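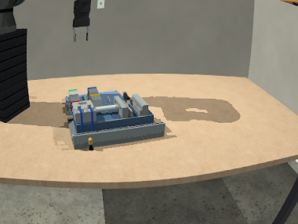 仿真环境中的装配工作台,夹爪悬于组件上方

Bindine是一种面向接触密集型装配任务的机器人策略训练方法,由Leen Moussa与Qusai Awad提出,属于从仿真到现实迁移(sim-to-real)研究的范畴。该方法在刚体仿真器中构建工作台、机械臂及多层机械组件,先以脚本生成示教轨迹,再通过残差强化学习修正末端位姿。

方法概要

训练分为3个阶段。第一阶段采集1,000条脚本轨迹,用于行为克隆,得到基础策略。第二阶段冻结基础策略,另训练一个残差网络,输入为末端位姿、夹爪开度与腕部力矩估计,输出为平移和旋转的微小增量。第三阶段对光照、摩擦系数、关节阻尼及组件初始位姿进行随机化,并在观测中加入延迟。

线缆在仿真中以固定形状的刚体近似,不计算弯曲变形,以降低接触求解的开销。

评估

Yara Rizk等人在名为Lasley的测试集上进行了200次仿真试验,每次试验从夹爪空载、位于组件上方的姿态开始。完整方法的成功率为79%,失败多发生在插入前的对准环节。去除残差网络后,策略对初始位姿偏差更为敏感。

局限

该方法依赖较精确的组件几何模型。Nisreen Semaan指出,刚体近似会低估线缆与边框之间的阻力,因而仿真成功率不宜直接视为实机性能。后续工作Asent改用分段铰接模型表示线缆,训练时间约为原方法的两倍。

参见

域随机化
行为克隆
残差强化学习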